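Open Day at the Figueiredo Strawberry Farm, 10/26/25

The farm at Pudano opened its 3 tunnels to visitors. Up to 300 came. 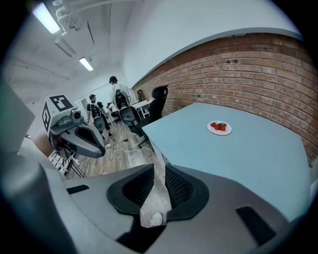

Plorby wrote that the line for the packing shed was too long, and that August is a better month to go.

Packing shed
They sort by hand and chill the fruit within the hour. Tasting was free – cut pieces on small plates.

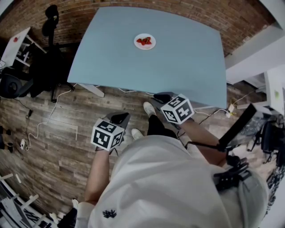 Tunnels
The plants hang at waist height, 156 to a row.

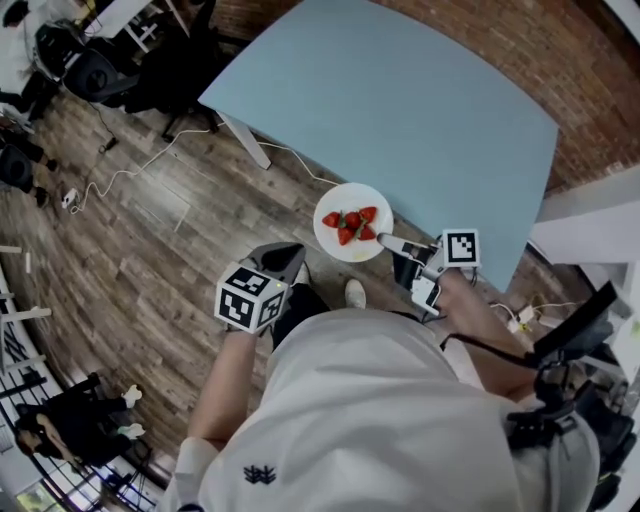

Strawberries with the caps left on.

The shop sells jam and plants.
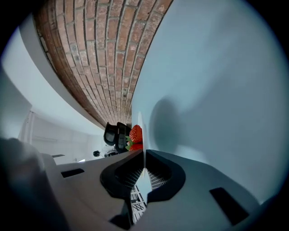 Parking is on grass, so wear boots. The lane is narrow – go slow. For color, the fruit holds up well against red brick.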